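Print this page | E-mail to a friend

How to Put a New Processor in Your Desktop (Without Holding Your Breath the Whole Time)

By Umut Güler
6 August 2019

We use cookies to remember your settings and to see which pages get read. By staying on this site you agree to this. OK | Read more

I put off my first processor swap for the better part of a year. The computer was slow, the new chip was sitting in a drawer, and every evening I found something more urgent to do, like sorting screws. When I finally sat down at the kitchen table and did it, the whole job took less time than dinner, and I felt a little silly (and very pleased with myself). So if you have a chip in a drawer too, pull up a chair and let's get it done together.

Before you open anything, make sure the chip and the board belong together. Look up your board on its maker's support page and find the list of processors it takes. Check the BIOS version while you're there, as an older board will sometimes need an update before it knows what to do with a newer chip, and that update is much easier to run while the old processor is still in place. I skipped this once and had to take everything apart again. Learn from me, please!

You will need a screwdriver that fits your cooler, a tube of thermal paste, some lint-free cloths or coffee filters, and a bit of rubbing alcohol. A good lamp helps more than any fancy tool.

Shut the computer down, switch off the power supply, and unplug the cord. Hold the power button in for a few seconds to drain what's left. Then lay the case on its side so the motherboard faces up, take off the side panel, and touch bare metal on the case before you reach for anything else. I keep touching it every few minutes out of habit.

Now the cooler. If the computer still runs, let it work for a few minutes before you shut it down, so the old paste softens. Unplug the fan, loosen the screws a little at a time, going corner to corner, and give the cooler a gentle twist before you lift. Never yank it. Wipe the old paste off the bottom with alcohol until the cloth comes away clean.

With the cooler out of the way, push the retention lever down and slightly outward, let it swing up, and open the metal load plate if your socket has one. Lift the old processor straight up and put it somewhere safe.
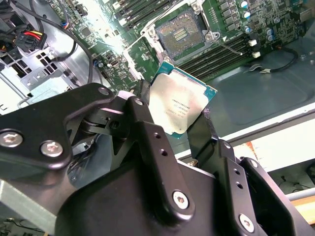
Take your time with this part. On boards where the pins live in the socket, they are tiny and they bend if you so much as look at them crossly, so keep fingers, sleeves and screwdrivers well away. Hold the new chip by its edges only. Find the small triangle on one corner and match it to the mark on the socket, and check that the notches line up as well. Then level the chip and lower it straight down. It should settle into place under its own weight. If it doesn't, lift it straight out and look again – don't press and don't slide it around.

Once it sits flat, close the load plate and bring the lever back down under its hook. On some sockets this takes more force than feels polite, and you may hear a creak. The first time I heard it I nearly went to bed.

Put a dot of paste the size of a pea in the middle of the processor, set the cooler on evenly, and tighten the screws corner to corner again, a couple of turns each. Plug the fan back in. (I have forgotten the fan 2 times, and I write these guides.)

Stand the case up, connect the cord and the monitor, and go into the BIOS first. The new processor should be listed by name, and the temperature should climb a little and then hold steady. If you get a black screen, switch off, unplug, and check the power cables and memory before you blame the chip.

Print this page | E-mail to a friend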